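Search this site
Type and press enter

In praise of the busy wall

I grew up in a house with eleven-inch roses on the landing and I have never got over it. They were the colour of tinned salmon, they climbed from skirting to ceiling on a trellis that didn't quite meet at the seams, and my brother and I knew every one of them. Some had faces. One, beside the airing cupboard, was plainly a sheep. When my parents finally stripped the lot and painted the landing magnolia I cried so hard that my dad saved me a strip, and I still have it, rolled up in a drawer with the spare fuses.

So you will gather which side I'm on. I think we should all be putting patterned wallpaper back up, lots of it, and I think the smallest and plainest rooms should go first.

I know the case for plain paint because I lived by it for years. It's calm, it's cheap, you can touch it up on a wet afternoon, and it doesn't argue with the curtains. Every flat I rented was white, and when we bought the house in Runska I went straight out and bought more white, 40 litres of it, and rollered it over everything including (I am sorry to say) a perfectly good picture rail. It looked lovely for a month. Then it looked like a place where somebody was about to hand me a form to fill in.

What changed my mind was a downstairs loo. Tuva Öberg, two doors along, has one under her stairs that you have to back into, and she had papered it, ceiling and all, with great blowsy peonies and the odd beetle. I'd gone round to borrow a ladder. I stayed in there so long that she knocked. It was marvellous! You forgot the size of the room completely because there was so much to look at, and when I came out her sensible grey hall seemed to have the sound turned down.

There's a rule you hear everywhere that small rooms must be pale and plain or they'll close in on you. I'd like to see it retired. A small white room is a small white room, and your eye gets to the wall and stops. Give the eye a stem to follow, and a bud, and a leaf going off behind another leaf, and it goes wandering about quite happily. I don't claim that makes the room bigger. It makes me mind less, and that will do. 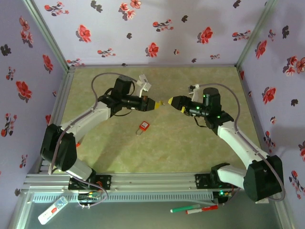
Floral print on pale lavender, with a mottled green and tan surface between the walls.

Of course there are papers and papers. I have strong views about scale, which I'll try to keep short. People get nervous and choose something tiny, a sprig the size of a thumbnail, thinking it will be safer. From across the room it turns into porridge. Go bigger than you dare. A flower you can recognise from the doorway is doing some work, and it leaves plain ground around itself, so the whole thing is often quieter than the little sprigs would have been. I learned this the expensive way in our back bedroom and I look at the result every time I fetch the ironing board.

Ground colour matters more than the flowers, too. The flowers are what you fall for in the shop, but it's the colour behind them you'll be living in at seven in the morning in February. I'd happily put red flowers on nearly anything except bright white, where they look as if they've been stamped on. On a soft ground, something chalky or a bit mauve, they settle down and get friendly. Lavender is terribly underrated for this. Everyone thinks of soap and grandmothers, and then they see it with red and a good dark grey leaf and go a bit quiet.

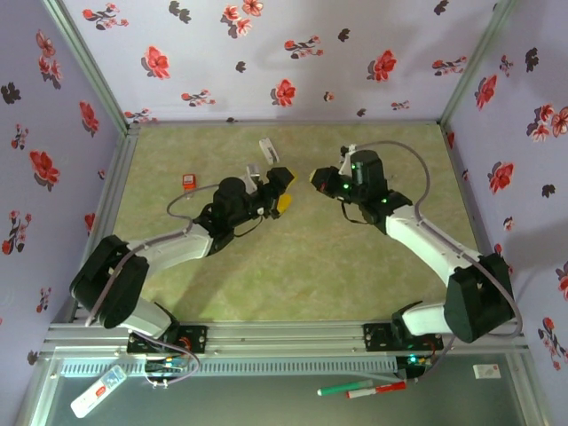 Red blossoms and grey-black sprigs on pale lavender, above a marbled floor.

The other thing the plain-paint people say is that you'll get sick of it. Perhaps you will! I got sick of white in a month, as I've said, and it took me years to admit it. Stellan Isaksson, who hung our hall paper and has hung half the paper in this town, told me he gets called back to strip other people's choices all the time, and hardly ever his customers' own. It's the new owners who can't bear it. The ones who picked it would mostly have the same again if it were still printed. I found that very cheering.

I'd also say that getting sick of a thing is part of having it at home. I've been sick of our sofa, our town and my own cooking and come round to all of them again. With a pattern there's at least something to come round to. I went off the hall for most of one winter, and then I was sitting on the stairs on a long phone call to the gas people and noticed that the little birds come in two sorts, one with its beak open and one shut. I'd walked past them for years. You don't get that from eggshell.

Cost, then, because I can hear you. Yes, a hand-printed roll can run to £200 and I have stroked several of those and put them back. But our whole hall came from the end-of-line bins at Sandhu, the old decorating shop by the bus station, at £32 a roll, and the box room was cheaper still with three odd rolls of a Druleck print that had been sitting in their window going slightly faint along one side. I hung the faint side nearest the window, where it looks deliberate. Use decent paste (I like Raleck, the sort in the green tub) and buy one more roll than the sums tell you, and keep the leftovers somewhere dry. Someone will move a radiator.

And please, do the lining paper first. I skipped it in the box room and every lump of old plaster has come through to say hello.
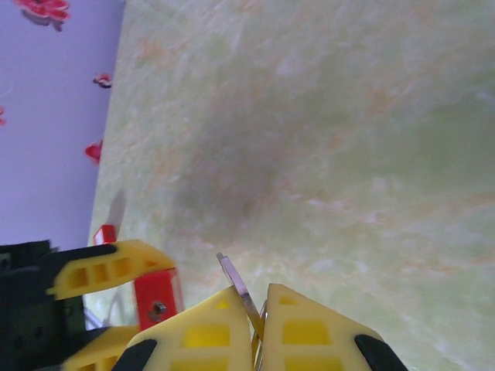
I'd go further and take it out of the house altogether. Why are waiting rooms so bare? My dentist has a wall you could show a film on, and there I sit with my heart going, looking at a light switch. I would give a great deal for some foliage. Schools used to have friezes, and pubs used to have that thick flocked stuff you could draw in with a finger, and our library had a bamboo print in the reading corner until it was refitted in 2000 and came back in oatmeal. I've asked at the desk whether anyone kept a piece. They were very nice about it.

I don't think any of this is nostalgia, or only a little. My niece is nine and has never lived with a patterned wall in her life, and the first thing she did in our box room was lie on the floor with her feet up against the paper and start giving the flowers names. She got as far as the window before tea. The big one over the door is called Kevin, and I've been told that if we ever redecorate she is to be asked first.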